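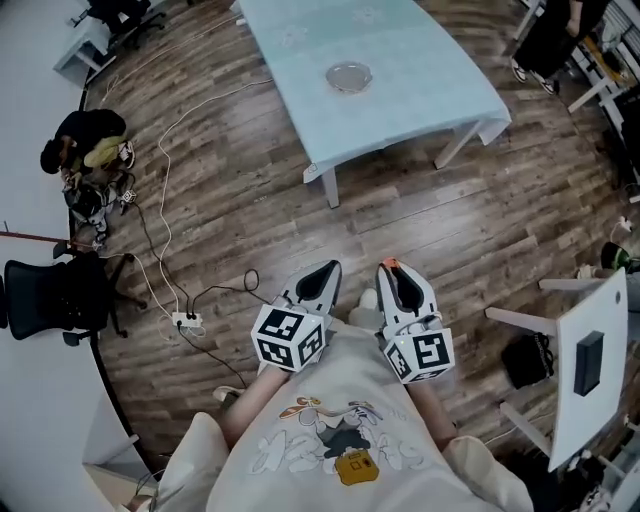
Plank floor, upstairs room, Walstead Building

WALSTEAD BUILDING TENANTS' MEETING
Minutes, 22 Mar 2022
Held in the ground floor lobby

1. Minutes of the last meeting
Approved with one correction. Under "Mailboxes," the unit number should read 101.

2. Heating
The boiler was serviced by Plurkia. Tenants on the top floor said the radiators still bang early in the morning. Management will ask Plurkia to come back and bleed the lines on that floor. Tenants who need to be home for this will get a notice under the door.

3. Upstairs room floor
Two bids were received for sanding and sealing the plank floor in the upstairs room. Saraç bid $4,000, including moving the furniture. The other bid was lower but left out the stairs and the landing. There was a long discussion about whether the stairs should be done at the same time. Several tenants felt the treads are in worse shape than the room. Others did not want the stairs closed while the finish dries, as the back stairs are steep.

Motion to accept the Saraç bid, with the stairs to be done in two halves so one side stays open. Seconded. Carried, with 3 opposed.

Work is to be finished before September. Management will confirm with Saraç whether a water-based finish can be used. One tenant asked that the smell be kept out of the hallway if possible.

4. Trash and recycling
Cardboard is still being left next to the bins without being flattened. The hauler charged an extra $671 over the winter for overfilled bins. A new sign will go up in the alley. A request for a second recycling bin was put off until the cost is known.

5. Courtyard planting
Trellivine will supply climbing plants for the east wall again. The hose bib leaks and has to be fixed first. Tenants who want a planter should put their unit number on the sheet in the lobby.

6. Other business
Bikes may not be locked to the front railing.
The dryer on the left is taking quarters without starting. Management has the refund envelopes.
The question of quiet hours was raised and will be on the next agenda.

Meeting adjourned. Date of the next meeting to be posted in the lobby.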